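工单标题:Setley 桌面清洁示教套件试用期间录制中断及任务切分异常
产品:Lelik 头戴采集套件(试用版)
提交单位:Fernandes 办公服务部
受理单位:Sonetti 技术支持组
优先级:2
状态:待客户复测

问题描述
我部正在评估该套件用于桌面清洁机器人的示教数据录制。周二试用时,“擦除黏稠污渍”任务连续录制至第41段后,采集端提示“缓存写入超时”,后续片段无法上传。已上传片段中有29段的起始标记晚于实际动作,取布、拿喷壶的准备阶段未被计入。

已采取的措施
一、重启采集端,提示消失,再次录制后复现。
二、更换存储卡,现象不变。
三、恢复默认任务模板后,起始标记仍然滞后。

支持组回复
经查阅日志,缓存超时系单次会话时长超过300秒所致,试用版固件未自动分段。起始标记滞后与模板中的触发条件有关:现行模板以“布料接触桌面”作为任务起点,接触之前的动作均归入空闲段。请将触发条件改为“双手进入工作区”,并将会话上限设为300秒以内。

客户补充
触发条件已按要求修改。复测工位为隔断办公桌,桌面为白色反光材质,污渍为琥珀色糖浆状液体,操作人员左手持橙色超细纤维布,右手持喷壶。
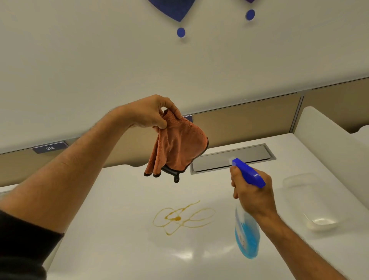
另请确认,修改后的模板能否直接用于其他桌面任务,或须逐项重新配置。如须逐项配置,请一并提供配置说明,以便我部安排后续评估。

支持组回复
模板可在同类桌面任务间复用,涉及抽屉、柜门的任务须另行配置。配置说明已上传至本工单附件区。请贵部完成一轮完整录制后回传日志,支持组核对起始标记无误后办理结单。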